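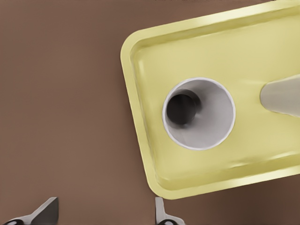 Pruvix lap tray with bean cushion: two months of dinners on the sofa

Verdict: fine for toast, poor for soup, and too dear at full price.

I should say at the start that I didn't want a lap tray. We have a table. But the table has been under a half-finished jigsaw since May (1000 pieces, mostly sky) and I got tired of eating with a plate balanced on a cushion. The Pruvix had 352 reviews when I ordered it, nearly all of them glowing, and a good many used the phrase "game changer". That ought to have put me off.

What the seller claims

The listing says the cushion "moulds to your body", that the top is "non-slip", and that the whole thing is "easy clean". Let's take those in turn.

The cushion moulds to your body for the first ten minutes. After that the beans creep towards whichever knee is lower and you are eating on a slope. You can punch it level again, but you have to put your dinner down first, and the reason you bought a tray is that there was nowhere to put your dinner down.

Non-slip is generous. A heavy plate stays where it is. A light bowl wanders. A glass of water I wouldn't trust at all, and I now keep mine on the floor, as I did before I owned a tray.

Easy clean is half true. The top wipes down well enough, even after curry. The cushion cover is another matter. It comes off by a zip of about four inches, which means feeding the inner bag out through the gap like a reluctant cat. I have done this once. Getting it back in took most of an episode of something.

Size and storage

It holds a dinner plate and cutlery, with a bit left over for a folded napkin. It does not hold a dinner plate and a side plate. The cushion makes it too fat to slide down the side of the sofa, so it lives behind the door and falls over.

Compared with others

My sister's old Gallardo tray has no cushion, just two folding legs, and it is better in almost every way, though it pinches your fingers. I can't find it on sale any more.

Would I buy it again? At half the price, maybe. Mine still gets used for breakfast, and the jigsaw is still on the table.

Reviewed November 2025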